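Limalora Surgical Skills Centre
September 30, 2026

1/ The autumn intake of the basic suturing module is now open to theatre staff and trainees at all Limalora sites. This thread sets out what the module covers, how the pads are marked and how to book a place.

2/ All work in the first block is done on practice pads, each with one straight incision. The technique taught is the simple interrupted stitch, placed with instruments under magnified view.

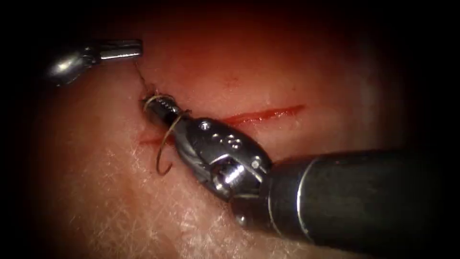
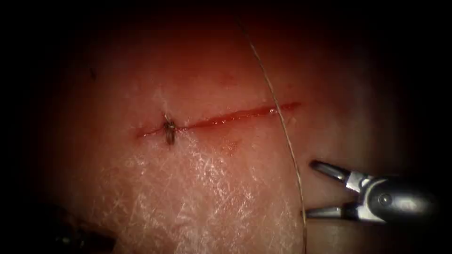

Second picture: one stitch tied near the left end, with the rest of the incision still open.

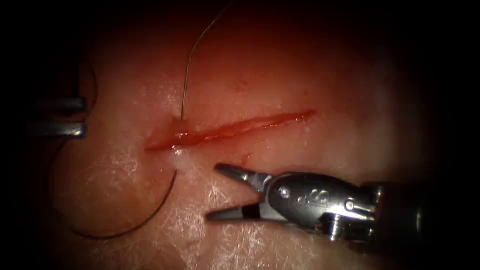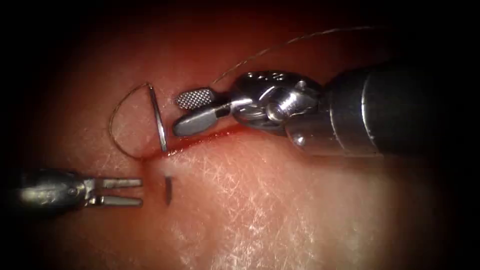
3/ Participants begin with needle handling. The curved needle is to be held a little behind its midpoint and should enter the surface at a right angle. Most bent needles returned to the store in April had been gripped too close to the tip.

4/ Thread management is marked separately. Draw the thread through slowly, leave a short tail and keep the remaining loop clear of the next entry point. Marks are deducted for thread caught under the instrument.

5/ On tension: the edges should meet and no more. A stitch that puckers the surface is too tight and will be marked as such, however tidy the knot. Ornella Serra, head of skills teaching, has prepared a one-page guide to knots, available at the front desk and from the Kamunby library.

6/ Spacing is measured with a ruler at the end of each session. Please do not trim tails until the assessor has seen the pad – this was the most common cause of lost marks in the last intake.

7/ The centre has used over 2000 pads since the module began. Pads may be turned and used a second time for knot practice, but not for assessment. Surface wear from earlier work makes the bites harder to judge.

8/ Each group is limited to 13 participants. Sessions are held in the Caruso Room, with an additional evening group at Ternent if numbers allow. Staff who completed the module more than two years ago are asked to enrol again.

9/ To book, call extension 1309 or speak with your site coordinator. Cancellations should be made at least two working days ahead so that the place can be offered to a colleague on the waiting list, which currently has 34 names.

10/ Questions about marking or reassessment should be directed to Sveva Lo Presti, module assessor. Written feedback is returned with the pad. Pads not collected by the end of the block will be discarded.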